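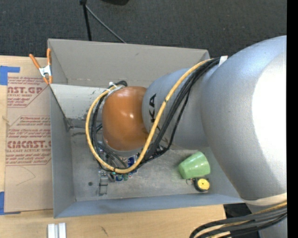 According to Pirach, the integrator that serviced the cell, the arm never lost power and never exceeded its programmed speed; the trouble lay entirely in the cables strapped along its outside. The Pranala cable fault was a recurring failure in a bin-picking cell operated at Cerkemska, first logged in February after the arm stopped with its wrist inside the bin.

Cause

External cables on a picking arm must be long enough to follow the wrist through its full rotation. In the Pranala cell this slack formed a loop below the last joint. On deep picks the loop could reach the bin contents before the gripper did, and the controller read the added load as a collision. Repeated twisting also wore the signal conductors near the tie points. The log lists 594 picks before the first stop and 157 between the first and the second.

Safety

A protective stop held the arm in position with the drives energized. Two operators reached into the bin to clear the cables before the cell was locked out. Neither was hurt. The site procedure, Rana, was then changed to require lockout before any hand enters the bin.

Correction

The wrist rotation limit was reduced and the ties were moved — the cables themselves were replaced later. Intermittent signal loss on the replacement set remains unexplained.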